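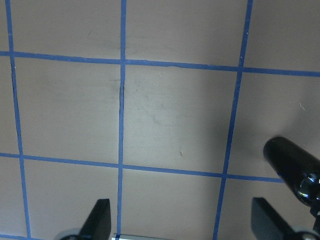
My grandfather took me to my first air show when I was six years old, and I spent most of it under a picnic blanket with my hands over my ears. I tell people this because I have since become the sort of person who will drive three hours to stand in a field and look up, and I don't want anyone to think I came by it naturally.

The show at Gretdale has been my home show for a long time now. It is a small one. The field has a single runway, a row of hangars with their doors rolled open, and a hill on the far side where the same families have been setting out the same folding chairs for as long as I've been going. Last year they dropped the local flying out of the afternoon program so that more time could go to visiting jet acts, and I have been grumbling about it to my poor wife ever since. She suggested, kindly, that I write it down and give her a rest.

So I would like to make the case for the little airplanes.

I have nothing against jets. When one comes in low from behind the crowd and you feel it in your ribs before you hear it, I grin like a fool along with everybody else. But a fast jet needs a great deal of sky to turn around in, and a good part of any jet display is spent waiting for it to come back. You stand there with your hand over your eyes, the announcer fills in with something about thrust, and the children start asking about lemonade. A light aerobatic plane never really leaves. It stays right there in front of you, looping and rolling and hanging on its propeller, and if you are close enough you can see the pilot's head turn to look for the horizon before each figure. I love that. I could watch it all afternoon, and some years I have!

Amna Jatoi used to fly the last slot before the break at Gretdale, in a two-seat biplane she kept in the third hangar. Her routine lasted 8 minutes. She did no radio patter and had no music playing, just that engine rising and falling, and the whole hill would go quiet for it. Afterward she would taxi in, climb down, and stand by the wing for as long as there was anybody left who wanted to ask her something. I once saw her spend a very long time with a girl who wanted to know what the rudder pedals were for, and they ended up sitting on the grass with their feet stuck out in front of them, pushing left and right. I don't know what became of the girl, but I know what I would have done with an afternoon like that at her age, once I'd come out from under the blanket.

You can't do that with a jet act that flies in from a base two counties over and goes straight home again. I understand why they do it, and it makes perfect sense as a matter of fuel and scheduling, but it does mean the people on the ground never meet the people in the air. To my mind the meeting is half of what a show is for.

Marcus Zamora, who announces at Gretdale and has put up with my opinions over many cups of coffee, tells me the trouble is the gate. The big names sell tickets, and the year the show went without one, only 837 people came. The year after, with a jet on the poster, parking was full by ten in the morning. I take the point – a field has to be mowed and insured, and somebody has to rent the toilets. I would only ask whether those same people, having paid and parked, would really have minded twenty minutes of biplanes and gliders before the main event. I sat among them, and they seemed to me to be folks who would clap for just about anything with wings on it.

There is a worry underneath all this, too, which is where the next display pilots are supposed to come from. It takes years to learn to fly low and well in front of people, and it has to be learned somewhere, at first very high up and with a patient instructor, and then, if all goes well, at a small show with a forgiving crowd. If the small shows only have room for finished performers, I don't see where anyone is going to get started.

The planning meeting for this year's program is in February, in the upstairs room at the terminal, and anyone can come. I will be bringing my wife's lemon bars and asking for one hour. One hour of local flying, early in the afternoon, with the airplanes parked along the fence afterward where people can walk up to them. If they offer me half of that I expect I'll take it and say thank you, and then be back next year to ask for the rest.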